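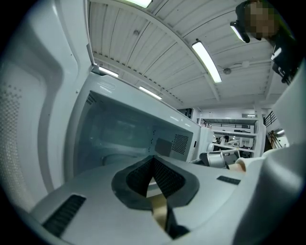

Photo: Nives Pagano

Zorum is a community-built version of the Android operating system for older phones and small tablets. It replaces the software a phone came with and gives owners a newer release of Android after the maker has stopped sending out updates. The project was started by Tiziana Orlandini, who still leads it, and is best known for running remarkably well on devices with very little memory.

History

Orlandini began the work as a personal port for a single phone, a budget model called the Calla, whose official updates had ended after one major release. She posted her first build to a hobbyist forum in April, and other Calla owners quickly began sending in bug reports, logs and small fixes. Amedeo Martinelli joined soon after and rewrote the camera code, which had been the biggest complaint in the early threads (the first builds could take a picture but lost it if the screen was turned off too quickly!).

With the camera working, the team turned to other phones. The second supported device was the Clureck, a slightly larger phone with a removable battery, and the third was the Ferri, a small tablet. The Ferri port took much longer than the others. Its touch panel came in two versions, and each one needed its own driver.

Version 2 was released on August 7, 2018. It brought a redesigned settings menu, a faster installer and, to the delight of many longtime users, working fingerprint unlock on the Clureck. Zorum now supports 40 devices.

Features

Zorum keeps close to the plain Android look. The home screen, dialer and messaging apps are the standard open-source ones with light changes. The project's own additions are mostly found in the settings menu, and several of them are a real pleasure to use:

Quiet Start holds back background apps until the home screen has finished loading. On the original Calla this cuts the time from power button to usable phone by 15 seconds.

Button Maps lets the owner assign a new job to any physical key, including long presses and double presses. It is popular with people whose power button has worn out.

Slim Mode turns off animations, live wallpapers and most syncing with a single switch. It was written by Radwa Chraibi for phones with 1 GB of memory or less, and it remains one of the most admired parts of the system.

Theme support is limited to light, dark and black. A full theme engine was tested before version 2 and dropped when it slowed down scrolling on the Ferri.

Installation

Zorum is installed from a computer. The phone's bootloader must be unlocked first, and this erases everything stored on the phone. A custom recovery is then loaded, and the system package is copied over and installed from the recovery menu. The basic package is 700 MB. Google apps are not included and have to be added as a separate package before the phone is started for the first time.

Later updates arrive over the air and keep the owner's apps and files in place. Moving from version 1 to version 2 is the exception and calls for a clean install.

Development

Each supported device has a maintainer who owns the phone and tests every build on it before release. When a maintainer leaves and no replacement is found, the device is moved to an archive list, where its last build stays available for download. Mamta Yadav, who maintains the Clureck, also runs the translation effort.

Builds come in two channels. Steady is the normal release. Early gets new code every night and can be wonderfully fast one day and refuse to make calls the next, so it is meant for spare phones only.

Reception

Version 2 was warmly received on phone forums, with particular praise for battery life. A long-running thread for the Calla collected 105 pages of replies, many of them from people who had brought a phone back out of a drawer and were thrilled to find it quick again. Criticism has centered on video calls, which drop sound on some devices, and on the sparse documentation for the Ferri.

See also

Bootloader unlocking
Custom recovery
List of Android-based operating systems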